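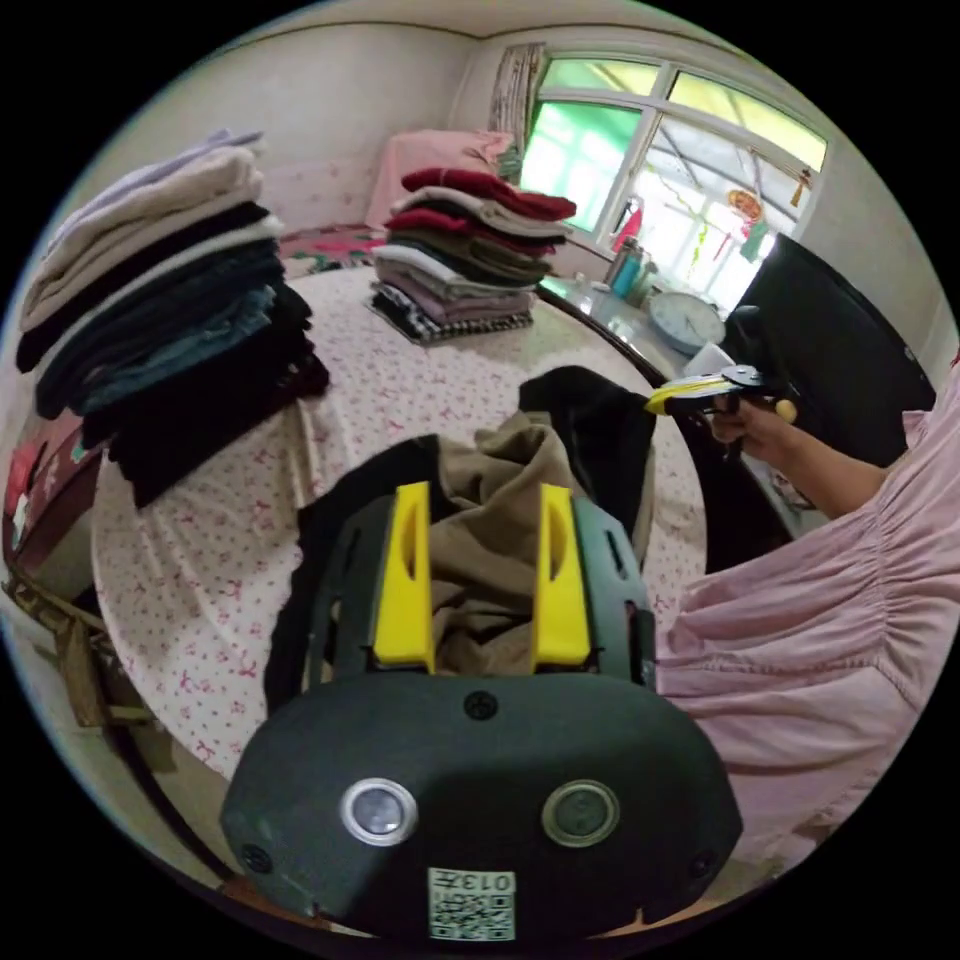

Hand-held gripper pair, yellow fingers
Sold as: Gondutex two-hand set
Stock: in, ships from April
Price: 240 per pair, 137 for a single

We have stocked four makes of hand-held data gripper and sent two of them back, so read this page as a shop's opinion and not as the maker's leaflet. The maker's leaflet says "effortless on any fabric". We would take that line out if they let us.

What you get
Two grippers, left and right. Each has a dark moulded body, a pair of slotted yellow fingers and a sticker with a code on it for matching the recordings to the unit. A charging lead, a spare pair of fingers and a very thin manual. The carrying case shown on the Gondutex site is extra, and we don't stock it as the zip is poor.

What we tried it on
Clothes, mostly. Anyone can pick up a foam block, and every maker's film has a foam block in it. We wanted rumpled garments, dark ones in particular, on a patterned cloth, with folded piles close by to get in the way. Hendrik Gumede ran the trial for us and did 40 folds with each make, same garments, same order.

Thin cloth first. The Gondutex fingers close squarely and will take a single layer near a hem if you come in low. Come in steeply and they slide over the top and close on nothing. The Carretero set does this better, and we say so even though we no longer sell it. Its fingertips are softer, and they wear out sooner too, which is why it went back.

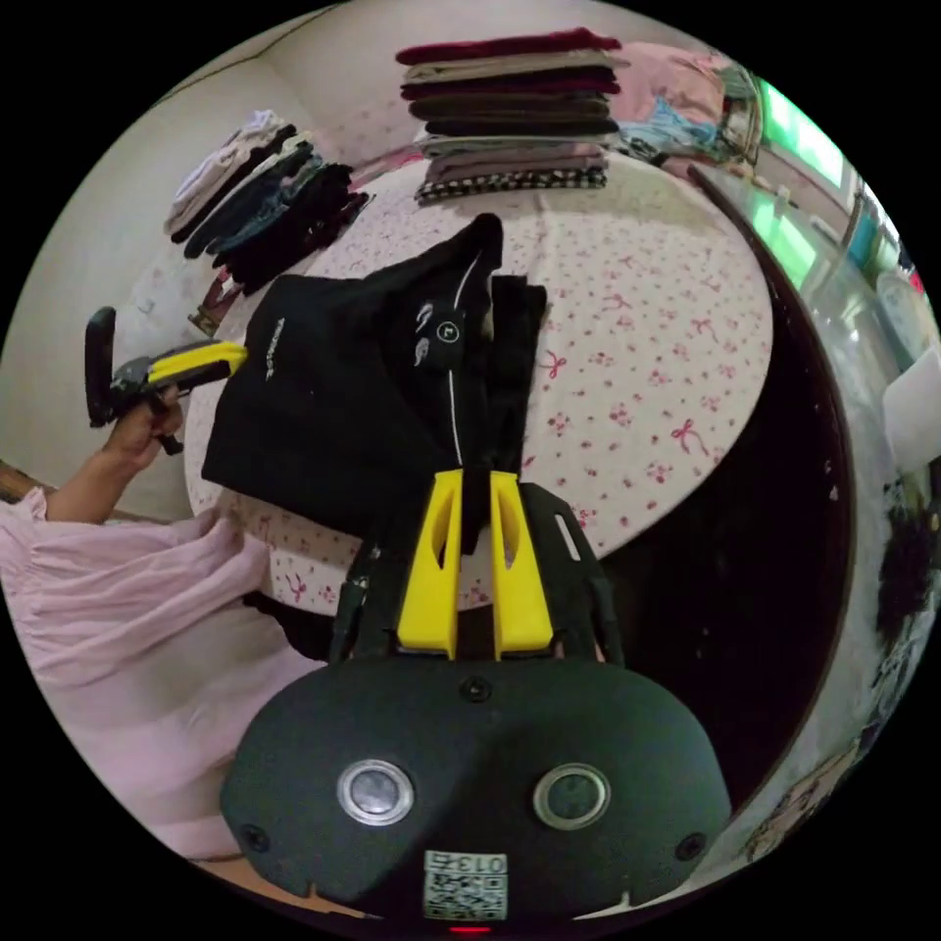 Thick ridges of cloth are easier going. Once a fold stands up by itself, either finger set will hold it, and the slots let you see a little of what you have hold of. We would not make too much of the slots. The leaflet calls them "vision windows". They are slots.

Two hands at once
Working as a pair is the main reason to buy this over a single Trernusex, and it is the part where we were least convinced. The grippers themselves are fine. The trouble is wrist angle: to bring both sets of fingers to the same edge you end up with one elbow higher than you'd like, and after an hour Hendrik was changing hands and grumbling. Smaller people may do better. We only had the one size of Hendrik.

View
Very wide and strongly curved at the rim. You get the fingers, the work and most of the room, including whoever is holding the other gripper. If your folding policy only cares about the cloth you will be throwing away a good deal of every recording. Black on black is hard to read, as it was on every make we tried. Small print on a garment near the fingers may come out too bent to make out, so don't plan on reading labels with it.

Claims we could not check
The maker gives 3000 closing cycles for the finger mounts. We didn't get near that and won't repeat it as fact. The same goes for "works with all arms". We fitted the fingers to a Vundden wrist with an adaptor plate, and it took longer than the instructions allow for. We have not tried any other arm.

Buy it if
You need a matched pair now, your cloth is medium weight or heavier, and you can live with the wide view.

Leave it if
You mostly handle silk, tights or linings, or you are hoping two grippers will be twice as quick as one. In our folds the pair was quicker on trousers and slower on vests.

Returns
Fourteen days, fingers unmarked. Spare fingers are sold in twos and can't be sent back once the bag is open. Ask before ordering if you want the older black fingers, we have a few left.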